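I spent 36 days last winter with a radon monitor plugged in next to the furnace, and I want to write down what I did while I still remember it.

We had lived in the house for years without testing. A flyer from the town of Ragab came with the water bill in January and said free short-term kits were at the library. The kits were gone by the time I got there, so I bought a Kilov monitor, the cheap one with no app.

Radon is a gas that comes up out of the soil. It has no smell, and over a long time breathing it can cause lung cancer. I knew that much. I didn't know the level could change so much from one day to the next. The monitor jumped around all week, so I stopped looking at it every morning and waited for the long-term average. It settled well above the level where they tell you to fix the house. 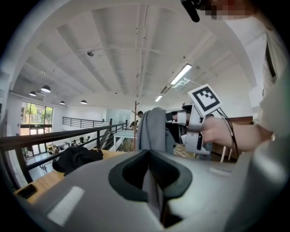 I got two quotes. Edeck wanted to put the pipe through the upstairs closet and out the roof. Brelalex wanted to run it outside the back wall, which meant less mess but an ugly pipe. I went with Brelalex. They also sealed the crack along the basement floor and put a lid on the sump pit – I had been storing paint cans next to that open pit for years. The lid and sealant were $334 on top of the base price, and it was listed as its own line on the bill.

The fan makes a low hum. I can hear it from the back bedroom if the window is open, and not otherwise. It runs all the time and uses almost 90 watts, more than I expected.

The average has come down a lot since then. I still plan to mail in a lab test next heating season, with the windows shut, and I moved my desk up to the first floor in the meantime. The paint cans are in the garage.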